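Slide 1. Say what the class does: in September each team got a simulated room and one arm, and had to write the code to move it. Fellance was our room.

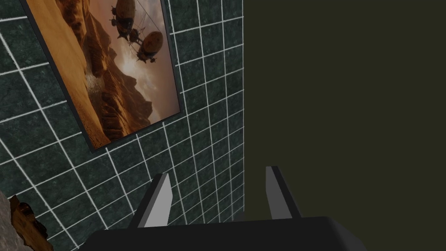
Graton Robotics Club – Simulation Team

The gripper view is all our code gets. Green tile, white grout, a poster on the wall. We ran 251 trials. Pause for questions.

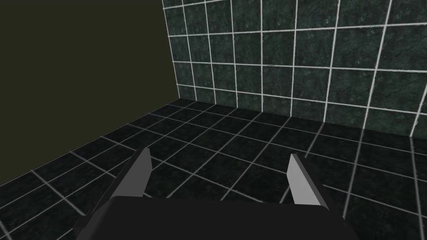 Next, the grout lines. We used them to work out the angle of the wrist – the plain wall gave us nothing. Then go to the results slide.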